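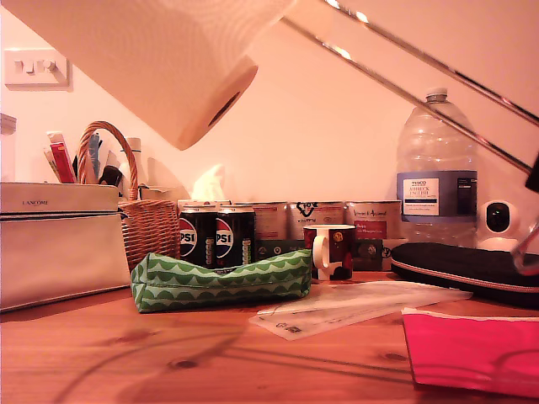

Photo: Khôi Trương / Pevell

Opinion > Machines > Upkeep

Leave the Table Full When You Service the Machine

By Khôi Trương

I look after one machine. It is a small manipulator that works over a wooden table against a wall, and we call it Dromus after the name on the drawings. It picks things up, moves them and puts them down. I have kept it running long enough to have replaced most of what wears out on it, and I have one strong opinion about the job. The table should be full when you do the service.

That goes against how I was taught and against the service sheet we still use. The sheet was written by Benoît Langlois when the machine was built, and its first line says to clear the work surface. Then you level the base, run the homing routine, check the cables, put down the calibration board, run the pose check, write the numbers in the log and sign. The objects go back afterward. The sheet treats them as something in the way.

I followed that for a long time. The numbers in the log were good and the machine still had bad mornings. It would clip a can it had cleared the evening before, or stop short of a bottle and hang there until the timeout. I would clear the table, run the check again, get the same good numbers and learn nothing.

Look at what the machine has to deal with on an ordinary day. There are two Pepsi cans side by side, a row of tins behind a mug, a basket with a tall arched handle, and a clear water bottle that stands well above everything on its side of the table. A thin plastic sleeve is lying flat on the wood, all wrinkles and reflections. Long shadows run over the tabletop. A calibration board has none of this. It is flat and matte, and it has sharp black and white corners that any camera can find.

My point is that a machine gets out of adjustment with respect to something. On a bare table, the only thing you can measure it against is the board. If the board is all you ever measure against, you will end up with a machine that is very well adjusted for boards.

The Wednesday-to-Friday kind of fault, as I think of it, is the slow one. Something loosens a little at a time. On our machine it was a clamp at the wrist with five screws in it, and two of them had backed out far enough to let the tool tip when it carried weight on one side. The pose check runs with an empty tool. It never put weight on that clamp, so it never showed the tilt. I found it when I got fed up and had the machine pick up a full bottle and hold it next to the tins while I watched with a flashlight. The tool sagged toward the wall. Two screws and some thread locker fixed what I had been chasing through software settings for most of May.

Since then I have done the service in a different order. I start with the table exactly as the last run left it. I don't straighten anything. I power up, home the machine and have it go slowly to a point just above each of the tall things and each of the low things, stopping at each one. I check the gap with a strip of card. Then it lifts something heavy and something light. After that, and only after that, I clear the table and do the sheet the way Benoît wrote it.

The order matters. If you clear first, you have destroyed the conditions you wanted to look at. You can't put a crumpled tissue back the way it was, and you won't get a soft pencil case to sag the same way twice.

Clotilde Le Goff, who runs the jobs on the machine, disagrees with me about this, and her objection deserves a fair hearing. She says a check has to be repeatable or it isn't a check. If I measure against whatever happens to be on the table, then this month's numbers can't be compared with last month's. She is right about that. It is the reason I still do the board. I wouldn't want to give up a log that goes back to the first day, and when we changed the drive belt at 4,000 cycles it was the board numbers that told us we had fitted the new one a tooth off.

Where I part ways with her is on what the second set of checks is for. I don't write down a number for the bottle. I write down pass or look again. A mechanic who takes your car around the block after a brake job is doing the same thing. The road isn't repeatable either, and I would still not take my car to a mechanic who skipped it.

There is also an argument about time, and I hear it more often than Clotilde's. The full-table check adds 40 minutes to a service. We do a service every 1,000 cycles. People who schedule machines don't like to hear that number, and I understand why, but they should set it against the cost of a machine that is stopped at eight in the morning with three people standing near it. I have been one of the three people. It takes longer than 40 minutes, and you don't know at the start how long it will take.

Some practical notes for anyone who wants to try it.

Lights first. Leave the room lights the way the operators leave them. We have a wall plate with two switches and a knob, and for years I walked in and turned everything up so I could see what I was doing. I was servicing the machine in light it never worked in. Now I wear a headlamp, turn it off whenever a camera check is running, and leave the wall alone.

Be careful with anything transparent. Clear plastic is where our machine makes its worst guesses, and the guess changes with the light and with what is standing behind. If it gets the distance to a clear bottle wrong, don't start by changing the camera settings. Clean the lens. Then check that the camera mount is tight. Then move the bottle a hand's width and try again. I have had three settings changes in the log that were really a fingerprint.

Watch what soft things do to your clearances. A tin is the same height every day. A fabric case or a pouch is whatever height it was left at. If you set a travel height with a pouch lying flat, you have set it too low for the day somebody stands one up.

Check the cables with the arm stretched out over the objects, at the height it really travels. On an empty table people tend to drive the arm low, since there is nothing to hit, and a cable that looks slack down there can be tight as a string when the arm is up over a basket handle. We had a connector failing that way. Baptiste Guillot, who does our wiring, had replaced it twice before we looked at it in the right position. He added a longer loop and we haven't touched it again.

Keep the ordinary cleaning as it is. Rods, fittings, rails and fasteners still need a dry cloth and a look, and a full table is no excuse for skipping that. I do mine with the arm parked and the power off, reaching over the clutter, and I accept that it's awkward. If I knock something over, I stand it back up and make a note.

The last note is about who decides what goes on the table. In our shop it's the operators, and I think that is correct. I have seen a place where the maintenance people picked a neat set of objects, all of them rigid and nicely spaced, and glued marks on the table for where they went. Their machine passed every check. It was delivered to a customer whose counter looked like anybody's counter and it spent its first week getting stuck. Lucienne Vidal, who took the calls, told me that most of her advice that week came down to asking people to tidy up. I don't think the customer should have to do that. They bought the thing to work on their counter.

I would like to see the service sheet changed. I have asked for one extra page, placed ahead of the existing first page, with a line for each of the checks above and a box for remarks. Benoît has agreed to read a draft. He wants the heavy lift limited to what the tool is rated for, and I have no quarrel with that. He also wants me to specify the objects, and there I have said no. I'll specify that there has to be one tall thing, one clear thing, one soft thing and one thing partly behind another. What they are is up to whoever was last at the table.

Clotilde still thinks the page will be filled in carelessly, a row of check marks made at the end of the day. That may happen. It happens with the board too – I have seen the same pose error written down for six services in a row, to the last decimal, and no machine is that steady. A careless check is a problem with the person doing it, and I would take it up with them. It doesn't tell me which check to leave out.

The next service is due at the end of this run. I have left word that the table is to stay as it is until I get there.

Contact the editor | © Pevell. Opinions are the author's own. | Back to top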